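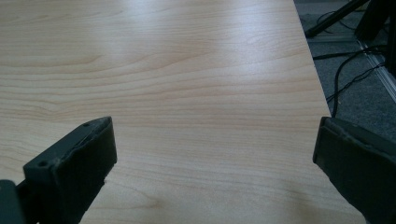 The Dedelau hand unit is a hand-held two-finger gripper with a built-in wide-angle camera, sold as part of a kit for recording manipulation demonstrations. It is produced by Zanwood, a small maker of laboratory automation hardware, and is used to collect training data for robot arms without an arm being present during recording. An operator carries the unit by its grip, closes the fingers with a trigger, and performs a task by hand while the camera records the fingers and the work surface ahead of them. The same finger set can be fitted to a robot through an adapter plate sold separately.

The kit is offered in two forms, a single-unit set and a paired set for two-handed tasks. A companion service, Farwood, handles upload, checking and trajectory recovery. The unit can be used without the service, although the recovery software supplied with the kit then has to be run on the buyer's own workstation.

Background

Zanwood began work on the unit after a run of contract jobs in which customers owned one arm and wanted data from several rooms. Moving the arm between rooms took most of a working day, including re-leveling the base and repeating the calibration. The first design, by Kęstutis Laur, was a set of printed fingers on a modified pick-up tool with a camera clamped above it. The clamp shifted under load and the recordings from different sessions could not be combined. Later versions moved the camera onto the same printed body that holds the finger rails, and the production unit keeps that arrangement.

The trigger linkage was redesigned by Reet Paulauskas before the kit went on sale. In the earlier linkage the fingers closed unevenly, with the left finger leading. The production linkage drives both fingers from one rack and pinion, so that the center of the opening stays fixed relative to the camera.

Construction

The body is printed in a fiber-filled nylon and split along its length. The two halves are held by 8 machine screws. The camera sits behind and above the fingers and looks forward along them, so that the finger ends stay in view throughout the stroke. This placement has a cost in close work: the fingers hide part of the surface nearest the operator, and they are close enough to the lens to be slightly soft when the camera is focused on the table.

Power comes from a removable pack in the grip. Recording is started and stopped by a button beside the trigger, and an indicator on the rear face shows the recording state. The unit has no display. Settings are changed from a phone or computer before the session and are locked while a recording is in progress.

Fingers and pads

The fingers are wide and square-ended, and are treated as consumable parts. Each is fixed to its carriage by two screws and can be changed without opening the body. The standard pad is a soft molded sheet bonded to the inner face. A harder printed pad is offered for work with sharp-edged parts, and a blank finger without a pad is available for users who want to fit their own.

Wear appears first along the top rim, where the finger meets the table during low picks. Fraying and light scuffing in this area do not affect the grip as long as the inner face remains flat. Zanwood advises replacement when a pad lifts at a corner, since a loose pad can fold under a thin object and change the measured opening. Trimming a lifted edge with a knife is accepted as a short-term repair, but the finger should be marked so that recordings made with it can be separated later.

The printed files for the fingers are supplied with the kit. The pads are not, and must be ordered.

Trajectory recovery

Position and orientation are recovered after recording from the camera image and an inertial sensor in the body. The method depends on finding fixed points in the surroundings. It works well over surfaces with distinct, non-repeating marks and less well over plain or glossy ones. Pale wood-grain tables fall between the two: the grain gives usable texture at working distance, but a broad reflection from a window or overhead panel can remove it from part of the view. When the reflection moves with the operator, the software may treat its edge as a fixed feature and introduce drift.

The manual gives three measures against this. The first is to turn the table or the operator so that the reflection falls outside the working area. The second is to place the supplied printed mat under the objects. The third is to begin each recording with a slow sweep that takes in the edge of the table and the floor beyond it, which adds depth to the map. Floor clutter such as cables and stand legs is acceptable and often helpful, provided it does not move between the sweep and the end of the session.

Finger opening is measured separately, by an encoder on the pinion. An empty open-and-close cycle at the start of each recording sets the zero.

Recording procedure

A normal session has one mapping sweep, one opening calibration, and then any number of demonstrations. Each demonstration starts and ends with the fingers open and clear of the object. Operators are told to keep the unit moving at a steady pace and to avoid resting the fingers on the table between actions, because contact with the surface shows in the inertial data as a false stop.

The single-unit set is specified for up to 200 demonstrations on one battery pack, at the short task length used in the manual. Longer tasks reduce this in proportion.

Farwood service

Farwood accepts recordings by direct upload or on a mailed drive. Each recording is passed through recovery, checked for gaps, and returned with a status of accepted, accepted with warnings, or rejected. Rejected recordings are returned with the time of the first fault and are not billed. The service does not label objects or describe tasks, and customers who need text annotation must add it themselves.

Files are kept for a limited period after delivery and then deleted. A customer may ask for earlier deletion. Recordings are not pooled between customers under the standard terms.

Evaluation

An independent trial of the paired set was carried out by Birutė Grigaitė and Normunds Paju, using table-clearing and container-loading tasks in office rooms. They submitted 1,673 recordings. Their report found that most rejections came from two causes, reflections on light-colored desks and mapping sweeps made too quickly. Rejections fell after the operators were given a short practice period with the sweep alone.

The report was critical of the grip, which was judged too thick for smaller hands, and of the trigger spring, which tired operators before the battery ran out. It also noted that printed fingers from different batches varied slightly in length. The difference had no effect on recording but was visible when a policy trained on one batch was run on an arm fitted with another. Zanwood has since added a batch mark to the base of each finger – a change made in July, shortly after the report was circulated.

Limitations

The unit does not measure grip force. Tasks that depend on controlled squeezing can be recorded, but the force must be inferred from pad deformation or left out. Transparent objects are recorded without difficulty, but their edges are poorly resolved under diffuse light. The reach of a human operator also exceeds that of many tabletop arms, and demonstrations made at full stretch may have no valid solution on the target robot. The software includes a reach filter for this purpose, set by default to the arm chosen at installation.

Related products

The Văn adapter plate mounts the standard fingers and camera on a robot wrist at the same spacing as on the hand unit. It is bought separately and is required where recorded views are to match those seen by the robot. A bench stand and a charging tray with 8 bays are also listed.

Comments (3)

mralston_lab
The note on trimming pads should say to clean off the old adhesive first. We didn't, and the replacement finger sat slightly proud on one side.

benchnine
Does the reach filter work per session or per recording? The manual I have is not clear on this.

V. Sakalauskas
Per recording. It can be rerun with a different arm selected and the original files are left alone.

12 shares

Contact | Corrections | Copyright and reuse | Back to top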